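Can a robot tidy the junk drawer yet? I went to find out

I have a drawer in my kitchen that I'm a little ashamed of. Rubber bands, mostly, and the cords they wrap around things, and bits of string I'm sure I'll need one day. So when I heard that Wavik was letting people come by its workshop in Rirnville on Saturday to watch its robots sort exactly that kind of stuff, I put my shoes on and went.

Wavik is a small outfit, and it's working with Marwat, the packing company out past the rail yard that ships hardware and craft supplies. Marwat has a problem that sounds silly until you think about it. Returned kits come back all jumbled, and somebody has to stand there and pick the stretchy bits apart by color before anything can go back on a shelf. It's slow, it's dull, and the company has trouble keeping anyone on that job past the holidays. They'd love to hand it to a machine.

The software doing the thinking is called Himow, and it runs two arms at one table. The job on Saturday was the plain version: loose bands and stringy things on the tabletop, baskets in a row at the back, get the first into the second.

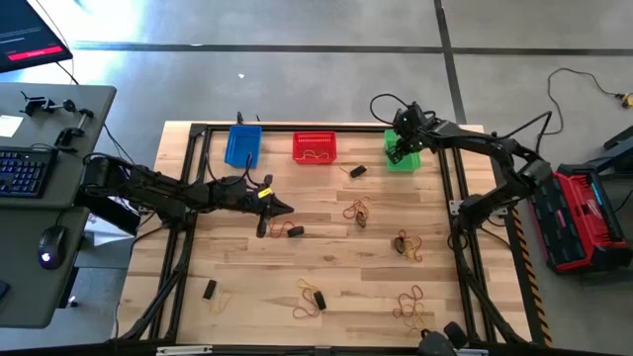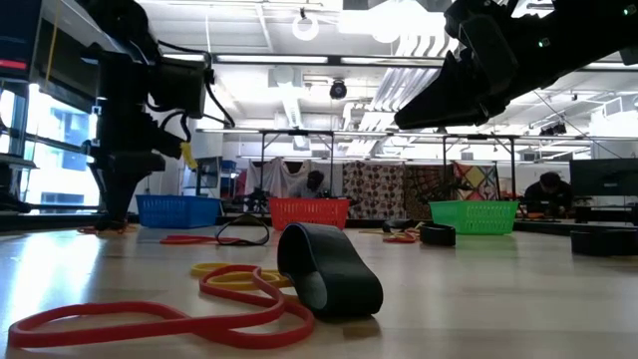

I stayed for most of the afternoon, and I'll give you my score as a regular person who knows nothing about engineering. It can do it, sort of, on a good try! When a band was sitting up by itself with some space around it, one of the arms would come over, pinch it, carry it across and let go, and I caught myself nodding along like a proud aunt. The trouble starts when things overlap. A red one lying across a yellow one is no puzzle for my fingers, but the arm would grab both, or grab one and drag the other along behind it, and then everything stopped for a bit while Himow worked out what it was holding.

It's slow, too. The folks running the demo told us they had gone through 300 tries that week, and that a good run clears the table in 40 minutes. I could do it in the time it takes my coffee to cool (and my mother, who sorts buttons for fun, would be done before I sat down). But then I'd get bored and go home, and that's pretty much the whole argument for the thing. They'd like to leave it going overnight.

I asked why on earth they'd picked rubber bands, and the answer made sense to me. A box is a box every time you look at it. A band flops into a new shape whenever you touch it, so the machine can't just memorize what one looks like. One of the engineers said that if Himow can handle this, then socks and dish towels and phone chargers should come easier. I'm not sure I buy the socks part - my socks have beaten smarter things than this - but I see where they're headed.

The other people who'd come by had mixed feelings. A man who used to work nights at Marwat told me he'd have been glad to give that job away, and then he thought about it and said he'd also have been glad of the paycheck. A couple of teenagers wanted to know if it could do laundry. It can't. It can't do dishes or make a bed either, and Wavik was pretty upfront about that. They're not selling anything for the home, and they wouldn't give me a year when they might, though I asked twice.

What happens next is a trial at Marwat's own building in December. The plan is for 2 tables, side by side, with a person on each shift to step in when things get knotted up. Marwat says the sorters it has now will be moved to the packing line and that no one is being let go over this. I'd like to check back on that in the spring, and I will.

Wavik says it will open the doors again before the trial starts, in the afternoon, same as this time. It's free, and there's parking behind the building if you get there early. I may bring my drawer.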